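4. Preparing the apartment for a new guest

This section is for owners and hosts who rent out a holiday apartment through Salness. Please finish Section 3 (Creating your listing) before you begin. You will need your host code and the key box that came in your welcome package.

4.1 Setting the key box

1. Open the front cover of the key box by pushing the small lever down.
2. Turn the wheels to the factory code that is printed on your welcome card.
3. Pull the shackle out and move the reset switch from A to B.
4. Choose a new code of four digits. Do not use the house number or the year.
5. Move the switch back to A. Close the cover and mix the wheels.
6. Try the new code two times before you put the key inside.

CAUTION: If the switch stays on B, the next person who turns the wheels will change the code without knowing it. The guest will then stand outside with the luggage, and the only solution is a locksmith.

Note: Near the beach the salt air makes the wheels stiff. Spray them with a dry lubricant every three months. Do not use cooking oil.

4.2 Entering the arrival information

1. Log in to Salness and open the page "My Stays".
2. Select the apartment and press "Arrival".
3. Write the key box code in the field "Access". Guests can see this field only from 9 a.m. on the day of arrival.
4. In the field "Way to the door", describe the walk from the parking place or from the bus stop. The limit is 1,421 characters, spaces included.
5. Press "Save", then "Preview as guest".

Please read the preview slowly, as if you have never visited the town. Many hosts write "turn at the old ferry office", but a guest who comes for the first time does not know which building this is. A street name or the color of a gate is better.

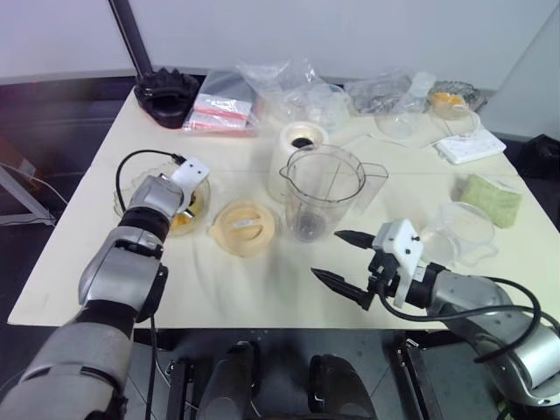
If you have more than one apartment in the same building, give every key box its own code. The system accepts the same code for two apartments and will not show a warning.

4.3 Kitchen and welcome items

The kitchen must agree with the list in your listing. If you marked "Full kitchen", the guest expects to cook a real meal on the first evening. Put the binder with the house rules on the counter and open it at the page with the Wi-Fi password.

Note: Food gifts are allowed when they are closed in the original package. Write the gift in the field "Extras", so that guests with allergies can refuse it before they come.

4.4 Local tax and deposit

1. Open "Payments" and check that the local tax is switched on.
2. Set the deposit. The standard amount is 100 dollars.
3. Return the deposit within 28 days after departure – after this time the system returns it automatically, and you cannot make a claim for damage.

CAUTION: Never ask the guest to pay the deposit in cash. Your listing can be closed.

For questions about this section, write to Ga-eun Son at the host desk. Questions about tax go to Obaidul Debnath. Please put your host code in the subject line.

Continue with Section 5, Messages and reviews.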